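Garden pond losing water, liner or evaporation?

Posted by Clalside

We have a lined pond at the back of the garden, 2,220 litres, with a small waterfall at one end. Since June it has been dropping overnight and I top it up most mornings. I can't see a wet patch anywhere. Is it worth draining it to look at the liner?

Sawatzky

Don't drain it yet. Turn the pump off at 8 in the evening, mark the level and look again in the morning. If it holds, the leak is in the waterfall or the hose — that was the case with mine.
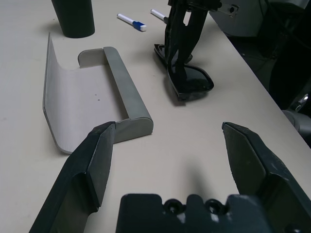
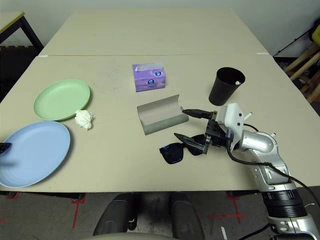
Asitz

Agree with the above. If it still drops with the pump off, let it go down until it stops by itself. The hole will be at that line. A patch kit from Dendwood cost me 35 pounds and has lasted four years. Clean the liner well first or the patch won't stick. Check the edges too, mine had sunk on one side and water was going over the top.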